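Buying a second-hand boat without losing your summer
Speaker notes, club talk, Wed 22 April

(Wait for the tea queue to die down. Mic off until then.)

Evening all. Thanks for coming out on a night when you could be sanding something. My name's Venla Ruotsalainen, some of you know me from the far pontoon, the one with the wobbly cleat, and I've bought four used boats in my life and regretted one and a half of them. Tonight is mostly about the half.

I'm not a surveyor and I'm not a broker. I'm just somebody who has spent far too many evenings reading adverts, and I've got opinions! Shout out if you disagree, but save the anchor argument for the bar please.

Reading the advert

So let's start where everybody starts, on the sofa with the laptop. Every advert says "lovingly maintained". I ignore it completely. What I look for is dates. When was the standing rigging done? When did the engine last have a proper service, and is there a bill for it? If the advert gives me a year and the name of a yard, I'm already half in the car.

Engine hours are the next thing. The boat I have now, Pikus, was listed with 1,226 hours on the engine and people told me to run away. But she'd been used every week and serviced every winter. The one before had 530 hours and was a horror, because she'd sat for years with old fuel in the tank. Low hours on an old boat make me nervous these days. (Pause here, somebody always wants to argue about this.)

And read what isn't there. Fourteen lines about the stereo and the cushions and not a word about the keel? Ring up and ask about the keel.

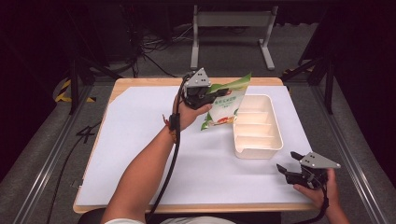

Ringing the seller

Do ring. Don't just email. You learn loads from how long someone takes to answer "why are you selling?" Perfectly good answers: bigger boat, bad knees, grandchildren, moved inland. I get twitchy when I'm told there are three other people coming on Saturday.

My list for the phone, which I keep on a bit of card in the car:

- How long have you had her?
- Is she in the water or ashore?
- Who last looked at the rig, and when?
- Has she ever been aground or had an insurance claim?
- Is there any money owing on her?
- Have you got the VAT papers?

The last two feel rude. Ask anyway, in the same voice you'd use for the others. I didn't ask about VAT papers on my second boat and spent most of August writing letters to a man who'd moved house twice.

(Tell the Flarik story here if we're on time. Short version only. Leave out the goat.)

Going to see her

Go on a wet day if you can. I know, it's miserable, but leaks don't show themselves in sunshine. Open every locker and put your nose in it. Diesel, mildew, drains, you'll know. Lift the cabin sole and look in the bilge, and have a feel behind the headlining where the windows are.

What I take: old clothes, a torch, a head torch as well, a little mirror on a stick, kitchen roll, a notebook, and a flask. Phones are fine for photos but I still write things down, because I come home with ninety pictures of bits of pipe and no idea which end of the boat they came from.

Give yourself two hours, and spend the first twenty minutes just sitting in the cockpit. Can you reach the winches? Can you see over the coachroof? I'm five foot two and I've walked away from a beautiful boat for exactly that.

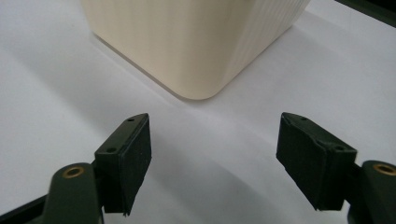

The survey

Right, money. Get a survey. Yes, even on a small boat, and yes, even if your brother-in-law used to fit kitchens on ferries. I paid 1,037 pounds for mine all in, which included the lift out and the hold ashore, and it made my eyes water. It also found damp round the stanchion bases and a seacock that came off in the surveyor's hand. Well, nearly.

Find your own surveyor. If the broker gives you a list of names that's fine, plenty of them are good, but ring one or two yourself and ask if they know the type of boat. Then, and this is my big one, ask if you can turn up for the last hour. Most of them are happy to walk you round. I learned more in that hour with the surveyor on Ikonen than I did from the whole written report, and he drew me a little sketch of the rudder bearing that I've still got pinned up.
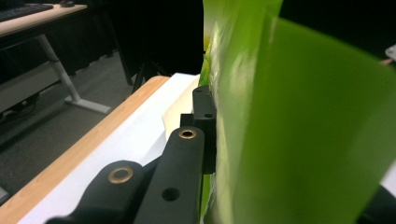
When the report arrives it'll frighten you. They all do, it's their job to write down everything. Go through it with three coloured pens. Red for must be done before she goes in the water, orange for this season, green for whenever. Most of mine came out green. Then get prices for the reds, real ones from a yard, and go back to the seller with those. Be nice about it! You want them to show you where all the hidden switches are.

The trial sail

If she's afloat, go out in her. Ask for the engine to be cold when you get there, and put your hand on it to check. Watch the exhaust when it starts. Get it up to full revs for a few minutes once it's warm, and keep an eye on the temperature gauge while you do. Try reverse, properly, in the marina, with fenders out.

Pull every sail out. Run every light. Flush the heads. Turn on the gas with somebody else's kettle if need be. At Vurnon I did all that and forgot to try the anchor windlass, so guess what didn't work.

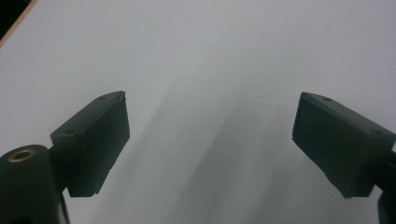

A pale surface, close up.

Paying for it and bringing her home

Use a proper written agreement, deposit held by someone who isn't the seller, and "subject to survey" written in plain words. Sort the insurance so it starts the minute she's yours. Ask the marina about your berth before you sign and not after, I did it the wrong way round once and she lived on a swinging mooring 70 miles from my house until the clocks changed.

For the trip home, take someone calmer than you. Change the fuel filters first and carry spares. Plan short hops with a decent pub at each end, and tell work you'll be back a day later than you think.

(Questions. Repeat each one into the mic, the back row can't hear. If it's teak decks, hand over to anyone else. Chairs need stacking after.)

Recent talks
- Splicing for people with no patience
- Tides, a second go
- Winter covers: what stays on and what blows off
- Living with an old diesel

Sign up for our newsletter and we'll send you the next programme.

Contact us | Copyright the club and its speakers | Back to top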